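Cleaning out an old desktop computer before you pass it on

A desktop that has sat under a desk for a few years will have dust in it, and sometimes a lot. Cleaning one out takes an evening at most, and you don't need much gear. These steps suit an ordinary tower with a side panel that comes off. Laptops and all-in-ones are a different job.

What you need

A Phillips screwdriver, medium size
A can of compressed air, 400 mL is plenty for one tower
A soft paintbrush, 25 mm or so, clean and dry
A microfibre cloth
A small dish or an egg carton for the screws
A torch

I keep mine in a Tovley parts tray, but an egg carton does the same thing.

Before you open it

Copy off anything you want to keep. Shut the computer down from the menu, turn it off at the wall and pull the power cord out of the back. Unplug everything else as well. If you're not sure what goes where, put a bit of masking tape on each lead and write on it. Hold the power button in for ten seconds to run down what is left in the board.

Take it outside or into the garage if you can. The dust goes everywhere once the air hits it. Carpet is the worst place to work, so use a bench or a bare table.

Opening the case

Look at the back edge of the side panel. There are usually two or three screws, some with a head you can turn by hand. Take them out, slide the panel back and lift it away. Lay the case down with the open side facing up. Touch a bare metal part of the case before you reach in, and touch it again every so often while you work.

Finding your way around

Get your bearings before you start blowing air about. The power supply is the metal box that the mains cord plugs into. The drive bays are the frame that holds the hard drive and any disc drive, generally towards the front.

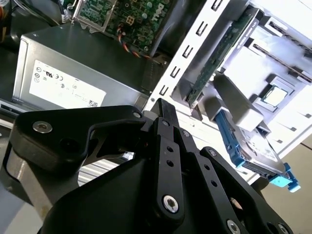

Read the label on the power supply while you have the side off. The wattage is often printed there, and whoever gets the computer next may want it if they plan to add a graphics card. Write down the model number too. Do not undo the power supply itself, even with the cord out. The parts inside can hold a charge, and there is nothing in there you need to get at.

Cleaning

Start at the top and work down. Use short bursts and keep the can upright, or it will spit liquid. Hold each fan still with a finger while you blow on it so that it doesn't spin up. Fans spun fast by an air can may wear out their bearings.

Use the brush on the heatsink fins, the front grille and the corners of the drive bays. Blow the loosened dust out afterwards. For the power supply, send a few bursts in through the vents from the outside and leave it at that.

If there is a filter behind the front grille, pull it out and rinse it under the tap. It has to be completely dry before it goes back. I leave mine overnight.

Checking the cables

Press gently on each plug along the board and at the back of the drives. Brushing can work one loose. Tuck any spare cable out of the way of the fans. A Wekia cable tie will hold a bundle together, as will a twist tie from a bread bag with the wire covered.

Putting it back

Slide the panel on, do up the screws, stand the case up and reconnect the leads. Turn it on and listen. A ticking noise usually means a cable is touching a fan. If it won't start, turn it off at the wall and go back over the plugs.

Wipe the outside last with a barely damp cloth, keeping clear of the ports.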